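Home Overview Files Training Notes Contact

Posted in: Home Care > Staff Learning
Tuesday, by the Sandhu learning team

# Grendport Home Care Refresher Set

Hello, and thank you for taking a look! This folder holds the written practice cases we use when care workers come back for their refresher training at our Grendport and Warkulthorpe offices. We have been passing them around by email for years, and it seemed high time to put them in one place where other home care teams could borrow them too.

## What's in it

There are 1,000 short cases, each one a paragraph or two long, sorted into 54 topics. The topics run from the everyday (helping someone choose lunch, writing up a visit, what to do when the key safe won't open) to the harder conversations, like a client who has stopped wanting visitors or a daughter who is worn out and a bit cross with everybody. Every case is made up by our trainers, so you won't find a real client in here.

The files are plain CSV, with 5 columns:

- `case_id`
- `topic`
- `case_text`
- `talking_points`
- `level` (1 to 3, with 3 being the trickiest)

## How we use it

We print a handful, put people in pairs and let them talk. The talking points are there for whoever is leading, and we'd ask you not to hand them out first -- people tend to read them aloud and then go quiet. Level 1 cases suit new starters in their first month. Level 3 really wants somebody experienced in the room, and a pot of tea.

## Known gaps

The medication cases follow the Burnetti handbook, which is our own in-house guide, so please check them against your local rules before you use them. Night visits are thin on the ground, and so is anything about live-in care. The mealtime topic was rewritten in September and the older wording still turns up in a few of the talking points (we're getting to it!).

## Sharing and changes

You're welcome to copy the cases, change the wording and use them in your own sessions, paid or unpaid. A mention of where they came from would be lovely. If you spot a mistake, open an issue with the `case_id` in the title and we'll have a look at the next trainers' meeting.

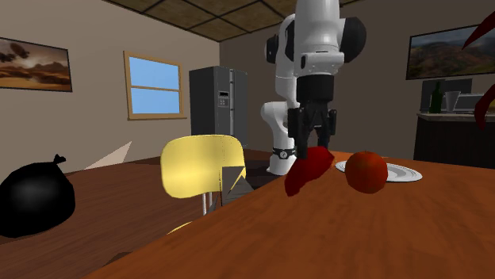 Translations are very welcome as well -- please keep the `case_id` the same in every language, and put each one in its own file next to the English.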